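Closing Error

The instrument was a Zerouali automatic level, serviced in June of the previous year, with a certificate taped inside the lid. Lilian Massawe set it up on the grass at the Stimby end of the dam and waited for the legs to settle. The ground was firm on top and soft a hand's width down, so she trod each foot in twice.

Doaa Younis held the staff. She had held it for one season and was good at it, meaning that she kept the bubble in the ring and did not talk during a reading.

The job was the yearly levelling of Denier Dam, an earth bank 200 metres long with a clay core and a stone face on the water side. There were brass studs along the crest, set in concrete, and each year their heights were measured against a fixed mark in Prandthorpe, on the bottom step of the old chapel. The heights went into a table. If a stud had dropped by more than the permitted amount since the year before, an engineer came to look. Nothing had dropped by more than the permitted amount since the table began.

The run from the chapel to the dam and back was 2000 metres of road and track. The method does not vary. The level is placed between two points, and the staff is read on the point behind and then on the point in front. The difference is the rise or fall. The level is carried past the front point, the staff is turned to face it, and the whole thing is done again. When the run returns to the mark it started from, the rises and falls should add up to nothing. They never do. The amount left over is called the closing error, and if it is small it is shared out among the readings in proportion and forgotten.

They closed on the chapel step in the late afternoon with two millimetres left over.

"Is that good?" Doaa asked.

"It's good."

Lilian wrote it in the book, drew a line under it and signed. She then did something that was not on the job sheet. There was a second mark in Prandthorpe, a bolt in the abutment of the railway bridge, which was listed in the station file as "not in use". It stood 60 metres from the chapel. She took one more set-up between the two, read the staff on the step and then on the bolt, and worked out the difference.

The file gave a figure for that difference. Hers was 7 millimetres away from it.

"Hold it again, please," she said.

Doaa held it again. Lilian moved the tripod, set up at a different height and took both readings afresh. The answer was the same.

They packed the level into its box. Doaa wiped the foot of the staff, which had clay on it, and put it in the van with the face upwards. On the way back she asked which of the two had moved, the step or the bolt.

"You can't tell from one difference," said Lilian. "You need a third mark."

"Is there a third mark?"

"There used to be."

The office occupied two rooms over a seed merchant. Abhishek Rathore had run it until he retired, and his handwriting was on the spines of most of the field books. They were shelved in order of year. Lilian took down the last twelve and laid them open along the plan table, weighting the pages with whatever was to hand.

Each book recorded the same run in the same order. Rathore had used fewer set-ups than she had and longer sights, and his figures were neat, with no alterations. He closed every year on the chapel step within three millimetres. In the earliest of the twelve books there was a further reading at the end, on the bridge bolt, with a small tick beside it. In the next there was the same reading and no tick. In the one after that the reading had been taken and then ruled through with a single line, as the rules of booking require, so that it could still be read. After that there were no more readings on the bolt.

She worked out the differences on a sheet of squared paper. In the first year the step and the bolt agreed with the file. In the second the step was one millimetre low. In the third it was two.

She plotted the three points and hers on the same sheet. With a gap of nine years in the middle, a straight line would go through them tolerably well, and so would several kinds of curve.

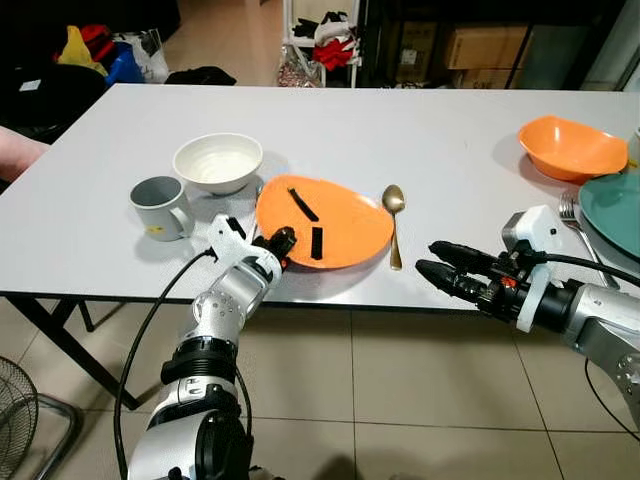
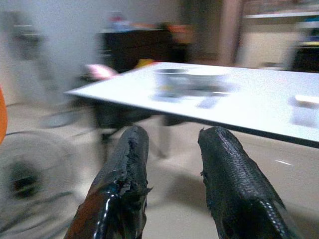
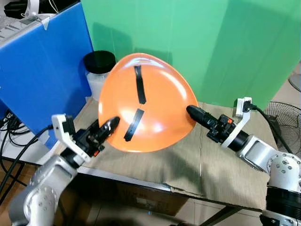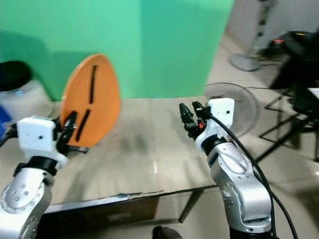 Illustrations to "Closing Error". Two arms in the first, third and fourth.

Rathore lived in Stimby, in a house with a north-facing front room where he kept a barometer and a rain record. She telephoned first. He had tea ready when she came, and he had already guessed the subject.

"You went to the bolt," he said.

"Yes."

"How much?"

"Seven."

He thought about this. "I would have said five."

"You stopped reading it."

"I did. The bolt was withdrawn. There was a letter saying that the bridge was to be strengthened and the mark could not be relied on, so I crossed out the reading and stopped taking it. It should be in the file."

"The letter is in the file. The bridge was never strengthened."

"No," he said. "They ran out of money."

He poured the tea. Outside a man was cutting the verge, and they waited for him to go past the window.

"You had the third year's reading before the letter came," said Lilian. "The letter is dated after the run."

"You've checked."

"It was in the same box."

Rathore put the pot down. He said that two millimetres was within the error of the method. He said this was true, and she agreed that it was. He said that a single bolt in a bridge that carries trains was a poor thing to set against a chapel step which had been there for longer than the railway. She agreed with that as well.

"But it went one way," she said. "Nothing, one, two."

"Three readings."

"Yes."

"You can't condemn a mark on three readings."

"You could have taken a fourth."

He did not answer. He got up and tapped the barometer, wrote the figure on the card beside it, and sat down again.

The consequence was simple enough to state, and neither of them had stated it. If the step was sinking, every height measured from it was too great by the amount it had sunk. The studs on the dam had held steady in the table for nine years. If they had held steady against a mark that was itself going down, then the dam had been going down with it, at the same rate, one millimetre for another. The table would show nothing at all.

"It may still be the bolt," said Rathore. "It may be rising. Abutments do."

"It may be."

"What will you do?"

"Find the third mark."

He nodded. Then he went into the back room and returned with a tobacco tin. It held a folded tracing, which he opened out on the table beside the cups. It showed the lane above Stimby church, a field wall, a gate and a cross cut in living rock, with three tape distances to fix it. The tracing was signed and dated in his hand. It was newer than the letter.

"It wants clearing," he said. "There was gorse on it when I last went up."

"You observed it?"

"I found it. I didn't take the level up." He turned the tracing round so that it faced her. "I had it in mind to."

They ran the line on 5th May. Zoriana Tymoshchuk came from the dam owner's side to watch, because the letter Lilian had sent asked for somebody to be there. She wore new boots and carried a folder with the whole table in it, printed large. She asked sensible questions between set-ups and kept off the line of sight.

Doaa had gone up earlier with a pair of loppers. The cross was where the tracing put it, to within the thickness of the tape's hook. The cuts were shallow and full of moss, which she cleaned out with a nail.

The climb was steep, so the sights were short and there were many of them. Twice the cloud broke and the heat came off the road, and the figures on the staff shook in the eyepiece. Both times Lilian waited until they stopped. At the foot of the hill Sawsan Zoubi, who owned the field, let them through with the tripod and told them to mind the ewes.

From the rock they came down to the bridge bolt, then across to the chapel step, then back up to the rock by the same turning points. The closing error was one millimetre.

Lilian did the sums on the tailboard of the van. She did them once down the page and once up it. Then she passed the book to Doaa, who did them again without being asked, moving her lips.

The rock agreed with the bolt.

"So it's the step," said Zoriana Tymoshchuk.

"Yes."

"And the studs?"

"Take 7 millimetres off all of them for this year. For the years between I can't say. There's nothing to say it with."

Zoriana opened the folder. She looked down the columns for a time, then took out a pen and turned to the last page, and stopped.

"Do I cross out the old ones?"

"One line through each," said Lilian. "So they can still be read. The new figure goes above, with your initials."

The chapel had been built on the spoil from the same clay pit as the dam. This was in the file too, in a note about drainage.

Doaa collapsed the staff, section into section. Across the road an old man in a waxed coat had been standing by the bridge since they came down the hill. He had a notebook with him. When Lilian lifted her hand he came over, looked at the sum and followed it down the page with one finger. He asked what the longest sight had been. She told him.

"I'd have gone longer," said Rathore, and gave her back the book.

Contact | Copyright the author, all rights reserved | Back to top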